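8 February 2020

The equipment request for the Dralesby site was returned to this office today with a note that the figure of $3782 must be justified line by line. The largest item is the gripper from Lalik at $2000. I have asked Bekano for a competing quotation and do not expect it to be lower.

I spent the morning in the simulator, as the purchase should rest on trials we can show. The model has two flat fingers with angled tips, and I left them open throughout.

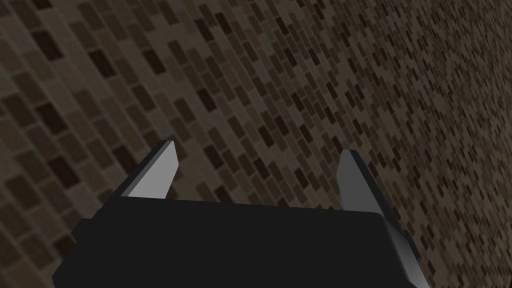

The second license is the item most likely to be refused. It costs $300, and without it the 2 workstations cannot run at the same time. I have moved it to the first page of the request - it was previously in an appendix.

There remains the matter of the Ismail maintenance plan, which renews in August. I would prefer to pay for it from the present budget.
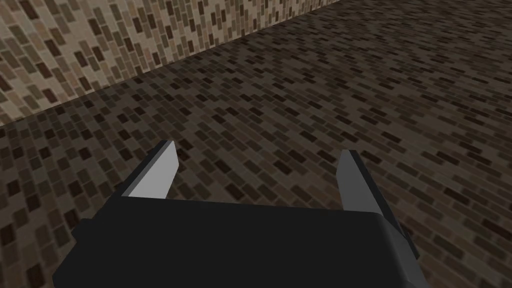 Delivery terms must also be settled before the order is signed. Lalik has offered to hold its price until the end of the quarter - I have requested this in writing. The revised request goes back tomorrow.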